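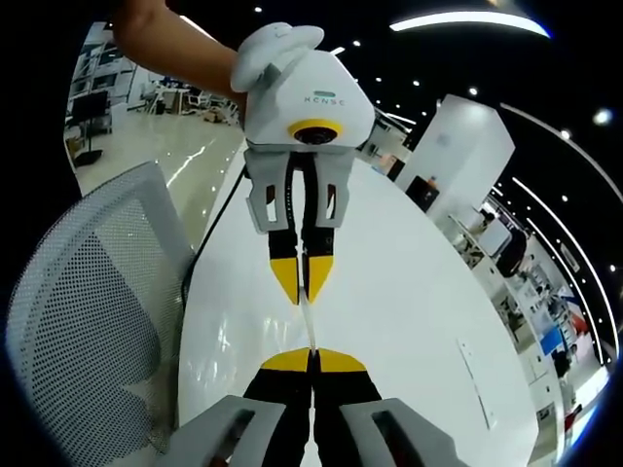

How many demos do you need before the policy stops fumbling the handoff? In our runs, 700 got us something usable, and going up to 3,000 mostly helped with odd object angles.

So this is the README for Skondeck, our two-gripper handoff set. I look after the data and Jennylyn Layug trains the policies, so bug her about checkpoints and me about everything else.

The release has 3,000 episodes, all collected with hand-held grippers. Of those, 776 are marked "regrasp", meaning the receiving side let go and tried again. Please don't filter them out right away! We did at first, and the policy got noticeably worse at recovering — I put them back in March.

Both grippers' streams share one clock. If your timestamps drift, you probably have the old loader, so grab the new one from the Orwood folder.

Known problems: fingertip width is noisy near fully closed, and the first 1,000 episodes have no operator ID. Sorry about that, I'm still digging through Renato's notes.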